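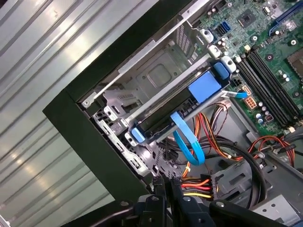

Somebody at Skernel, which takes in old office computers by the pallet, told us plainly that a robot would never get a drive out without wrecking the plug first. Fair enough! We'd have said the same a year ago, and that remark is pretty much why I'm writing this release.

I'm with the robotics group at Detden, and this May we're sharing the first results from Volia, our method for teaching a two-fingered gripper to take desktop towers apart. The short version: it learns from people doing the job by hand, and it pays most of its attention to what the wrist camera sees (cables, latches, the odd tag hanging in the way).

We ran 101 trials of the drive removal task. The first one was a write-off thanks to a loose power strip on our side, so we report on 100. Our older method, Bakalis, finished 40 of those. Volia finished 45. I know, I know, that's not a headline number, but we're chuffed with where the extra ones came from. They were nearly all cases where a cable crossed over the drive and Bakalis just kept pulling.
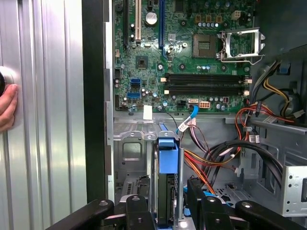
What changed is that Volia is allowed to stop and have another look. If the grip doesn't feel right, it opens its fingers, backs off a little and picks a new line in. It's slower, and a bit painful to watch if you're handy with a screwdriver, but it pulls far fewer plugs sideways.

Plenty still goes wrong. Shiny metal confuses it, thick black cables on a dark background confuse it more, and it has no idea what to do with a stripped screw (neither do I, most days). Memory and coolers are next on our list, and we'd love to try some cases with odd colours and layouts.

The paper, the training data and a rather long list of failures are on the Detden website. Recyclers and repair shops who'd like to visit can write to our media desk. Wednesday afternoons are best.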